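Bag and Bottle Check, Closumstead Gear Closet
Feb 23, 2019
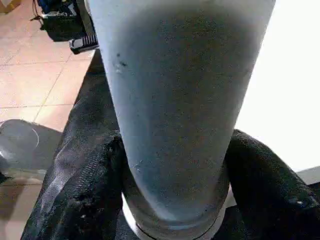 1. Gray cylinder, outside
OK with a comment. There's a little cluster of black specks up near one side with a scuffed patch around them, plus finer flecks all over. I'd call it cosmetic (mine at home looks way worse!).

2. Metal ring at the base
OK. Nice and shiny along the lip, at least the part I looked at.

3. Black fabric
Needs work. It's frayed on the fold next to the cylinder, with white fibers poking out, and there's lint everywhere. Stitch or patch before the Gustville trip in May, please.

4. Floor
Tan tile, fine by me. Keep straps off it, I trip on them every time.

5. Tag
Shelf 24, item 43. Write it on the card too!

Recheck: the fabric only.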